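Suche Suchbegriff eingeben Los

4.2 Gegenstandsnennungen in Annäherungsszenen

Das Korpus umfasst 157 Heftromane der Reihen Kiltow und Warnmont. Als Annäherungsszene gilt jeder zusammenhängende Abschnitt, in dem beide Hauptfiguren anwesend sind und sich ihr räumlicher Abstand laut Erzähltext verringert. Nach diesem Kriterium wurden 1247 Szenen ausgezeichnet. Rückblenden blieben unberücksichtigt, sofern sie kürzer als ein Absatz waren. Die Segmentierung folgt dem in Abschnitt 3 beschriebenen Verfahren; strittige Szenengrenzen wurden nach dem Vier-Augen-Prinzip entschieden.

Erfasst wurden ferner alle Nennungen beweglicher Gegenstände innerhalb dieser Szenen, insgesamt 2319. Kleidungsstücke und Schmuck bilden eine eigene Klasse und werden in 4.3 behandelt. 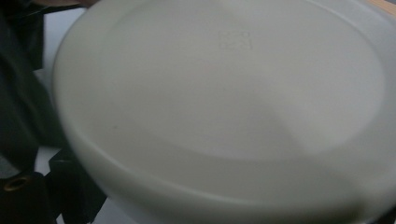

Abb. 2: (a) weiße Kunststoffschüssel, (b) Behälter mit weißem Deckel
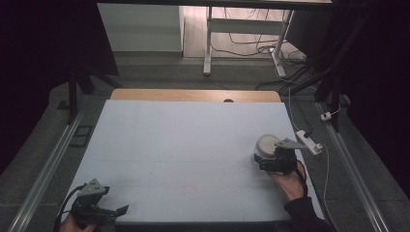
Die Klasse »Gefäß« tritt in den Kiltow-Heften vor allem in Küchen- und Stallszenen auf und steht dort meist unmittelbar vor dem ersten Körperkontakt. Erzähltechnisch verzögert sie die Handlung: Eine Figur hält etwas, stellt es ab und hat erst dann die Hände frei. Für die Kodierung war die Trennung zwischen offenen und verschließbaren Gefäßen erforderlich. Eine Schüssel wie in Abb. 2 a wird als offen kodiert, ein kurzer zylindrischer Behälter mit rundem Deckel wie in Abb. 2 b als verschließbar, auch wenn der Deckel im Text nicht eigens erwähnt wird. Bezeichnungen ohne eindeutige Form (»Gefäß«, »Behältnis«) erhielten den Restcode.

In der Reihe Warnmont überwiegen dagegen Briefe, Schlüssel und Lampen. Sie werden häufiger übergeben als abgestellt, sodass die Verzögerung geringer ausfällt und der Dialog früher einsetzt. Ob dieser Unterschied auf Verlagsvorgaben oder auf das jeweilige Milieu zurückgeht, lässt sich aus den Texten allein nicht bestimmen. Die Exposés der Reihe Kiltow lagen nur für 2 Jahrgänge vor.

Diese Website verwendet Cookies. Einstellungen Akzeptieren

© Brokine Arbeitsstelle Populäre Lesestoffe | Kontakt | Impressum | Nach oben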